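Last updated July 31, 2019

# How to set up a rotating store cupboard

Most food that gets thrown out of a store cupboard was pushed to the back and forgotten. Rotating it means the oldest packet is always the one you reach first. The first sort takes an afternoon, and after that a few minutes each time you shop.

## What you need

- A shelf unit or a cupboard with fixed shelves
- A marker pen and a roll of masking tape
- A notebook, or a sheet of paper pinned inside the door
- A damp cloth

## 1. Clear and clean

Take everything out and put it on a table. Wipe the boards, paying attention to the inside corners where flour and sugar collect. Leave them to dry before anything goes back.

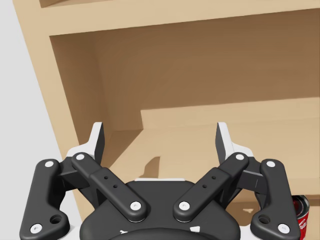 *An open compartment in a light wood unit. Wipe right into the corner where the back and side panels meet.*

## 2. Check the dates

Go through every item. "Use by" is about safety, so anything past it goes in the bin. "Best before" is about quality, and dry pasta or tins a little over are usually fine if the packaging is sound. Throw out tins that are bulging, leaking or badly dented along a seam.

Write the month and year on a strip of tape and stick it to the front. Printed dates are often on the base, and you won't want to lift every tin to read them.

## 3. Sort by how often you use it

Things you use every week go between waist and eye level. Heavy items such as bottles and big bags of rice go at the bottom. Baking goods can go higher up if you only bake now and then.
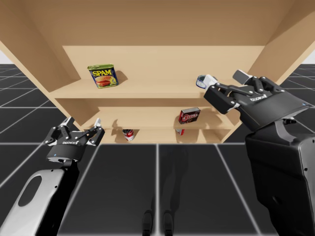

Tinned meat and fish keep for a long time, so they are easy to overbuy. I allow four tins of each kind and don't replace one until it has been opened. They can share a shelf with other things, like the SPAM on the left of the upper shelf, as long as each kind keeps its own spot. Put new tins behind old ones.

## 4. Keep a list

Write down each item, how many you have and the earliest date. Cross things off as you use them. Take the list shopping with you.

## 5. Check it twice a year

I do a full check in November, before the Christmas shopping, and another in spring. Anything with less than 40 days left goes in a box on the worktop to be eaten first.

Tobiloba Oyewole, Flunham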